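Home Guides Workshop People About us

How to bring a pair of robot arms onto a kitting bench without losing the goodwill of the people who work there

6 min read
130 shares 19 comments

When we first talked about automating the kitting bench at Grestik, I pictured the hard part as the programming, and I suppose I spent most of January worrying about that. As it happens the programming was done by tea time on a Thursday (well, the first go at it was!) and what took the rest of the season was everything else: who loads, who checks, who is allowed to stop the thing, and what Maureen Lightfoot was going to do with her mornings. So I've written this guide mostly about everything else, and I hope it saves you a few of the cups of tea it cost us.

Kitting, for anyone who has wandered in from another page, means collecting the parts for one unit and putting them together so that whoever assembles it has all they need in one place. We used to do it by hand, standing up, all day long.

Step 1. Ask the people on the bench to lay it out

Please do this before you draw anything. I had a lovely drawing with the parts in a long row, and Shuk-fan Fu looked at it kindly and moved everything. She wanted the bins at the two sides and the finished kit in the middle, which is how she had always worked, left hand and right hand. Each arm now looks after its own side, and anyone walking past can see at a glance what is where. One kind of part to a bin, as far as you can manage it, and nothing stacked.

Line the kit tray with something pale and soft. Boards don't care to be put down on bare steel, and small dark wires show up much better on white.

Step 2. Start with the awkward parts

It's tempting to begin with whatever is easiest to pick up. We did, and we learned very little from it. Boards and leads are the ones to try early, because a board wants holding by its edge or by a connector, and a lead never lies the same way twice. Run slowly. Have the person who normally handles that part stand with you, and write down what they tell you in their own words.
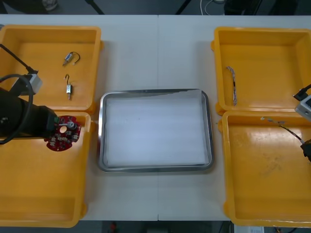

Ruairí Buckley wrote in after the first version of this page to say that slow running is all very well, but at Dumitrescu they kept it up for so long that the bench fell behind and everyone blamed the arms. He would set an end date for the slow period and pin it up where the whole shift can read it. I think he's right, and we've done so since.

Step 3. Decide who may stop it, and make it everybody

We had a meeting about this that ran on rather. Digby Ormsby felt that only trained operators should press stop, and I could see his point, as each stop meant a restart and a bit of muttering. But people who are afraid of pressing a button will stand and watch a wire get caught, and then you've a bent connector and an unhappy person. So anyone can stop it, for any reason, and they aren't asked to fill in a form. Starting it again is another matter and does need the training.

Step 4. Keep 2 people on the bench to begin with

One loads the bins and one checks the kits. Swap them over at the mid-morning break, or the checker's eyes glaze over (mine certainly did). The checker should have the parts list in front of them and go down it each time: board, solenoid, harness, connector block, and whatever else your unit takes. Leads want a second look, as they will tangle round one another given half a chance. 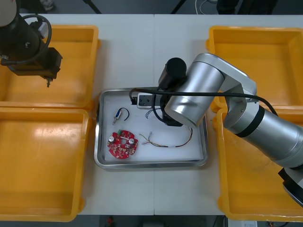 Leave room in the day for topping up. The person loading needs a clear signal that the arms have paused before they put a hand near a bin, and they need to be able to do it without rushing. We chose a lamp on a pole, after a buzzer that drove the whole of the Wutville site to distraction.

Step 5. Talk about the jobs early, and in plain words

Maureen asked me in the very first week whether she would still be wanted, and I gave her a woolly answer, which I regret. What she needed was a yes or a no and a rough idea of the work. She now runs the checking and trains new starters, and she asked for her pay to be looked at to match, quite properly. It was.

Snežana Kovačević stayed on hand kitting for the small orders, by choice, and the arms don't touch those at all. I'd keep some hand work going if you can. It's good to have people who still know how a part feels when it's wrong.

Step 6. Keep a book by the bench

A paper one, with a pencil on a string. Ours has a page for each shift, and people write down stops, odd noises, parts that came in bent, and the occasional drawing of a cat. By kit number 2847 we had filled the first book and most of our changes had come out of it. Read it with the shift once a week and say which things you're going to fix and which you aren't.

If you're working with the Imel style of bin, with the sloping sides, do leave a comment and tell me how you stop light parts sliding up into the corners. We're still trying things.

Previous Next Back to guides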